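About Us

Hello, and welcome to the Totunero page! I'm Mercedes Ñahui, and together with a handful of friends I'm building a kitchen robot in a shared workshop behind Wiegand Street in Pellcombe.
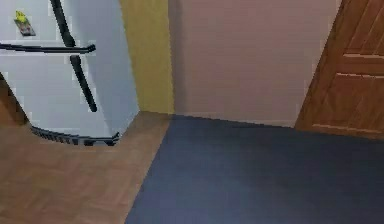 The short version is that we want a robot that can open a fridge, take out the thing you asked for and shut the door again without making a mess. That's the whole plan. I've been saying it at parties for a while now and people always look a little let down (they were hoping for the laundry), but then they go home and think about how many different things their own hand does at the fridge, and I get a text the next day.

It started in my garage in December with an arm I put together from a secondhand kit and a lot of aluminum extrusion. My mother has bad shoulders, and pulling on a heavy door is one of those small jobs that ruins her morning. So I bolted the arm to a rolling cart, pointed it at the garage fridge and told it to pull. It pulled the cart right over to the fridge instead! The door never moved. We've since put 30 pounds of barbell plates in the bottom of the cart, and they're still there, held down with a ratchet strap.

The garage got cold and I got tired of stepping over cables, so I joined the workshop. Teodor Åberg had the bench next to mine and was making a clock. He came over to look at my wrist joint, said the bearing was in backwards, and has more or less been on the team ever since – the clock is still in pieces. He does everything metal. If you see a bracket on Totunero that looks nice, it's his, and if you see one that's held on with zip ties, it's mine.

Thérèse Beaudoin came in through the Thursday open evening and took over the software, which I was very happy to hand her. She runs nearly all of our practice in simulation first. She builds little rooms on the computer with a fridge, some floor, a wall or two, and lets a virtual arm try the door over and over while the rest of us eat dinner. She changes the colors a lot, too. Pink walls, yellow walls, a dark rug on the floor, a magnet stuck on the door, all of it so the vision code doesn't decide that a fridge is only a fridge when it's standing in our workshop. Her best overnight run got through 3596 tries, and she had a chart ready by breakfast.

Handles are our big subject. I could talk about them all day. A long bar is friendly because there are so many places to grab it, but then you have to work out which part of the bar gives you a good pull. Black handles on a white door are easy to pick out. White on white is a pain. And on a real fridge the rubber seal hangs on tight and then lets go all at once, so the arm has to pull hard and then very quickly stop pulling hard. The simulator is so-so at that part. Ayuba Odoi, who fixes appliances for a living, lent us a luggage scale and showed us how to measure the pull on a real door, and Thérèse put his numbers into her model. It helped a lot, though we still get a bounce now and then.

Francine Fehr looks after our website, our parts orders and our manners. She's also the one who made the rule that the big red stop button gets tested before anything moves, every session, even if we tested it an hour ago. Good rule!

As for what's next, we're calling the second version of the hand Flaltska. It has softer fingertips and a wider opening, and Teodor is cutting the palm plate for the third time after I changed my mind about the motor (sorry, Teodor). The goal for the summer is a yogurt cup, from the middle shelf, in a fridge none of us has practiced on. Milk can wait until we trust it with something that heavy.

We're not a company and we don't have anything to sell. We pay for parts ourselves, plus a small grant from the workshop members that we spent almost entirely on motors. The drawings are free for anyone who asks, so please ask, and if you build one, send us pictures of it!

If you're near Pellcombe, come by on a Thursday evening. We're at the two benches by the back window, next to the drill press. Bring closed shoes, and if you've got an odd fridge handle at home, take some measurements and bring those too – Thérèse will want them for her collection.

Page last updated June 12, 2018, by Mercedes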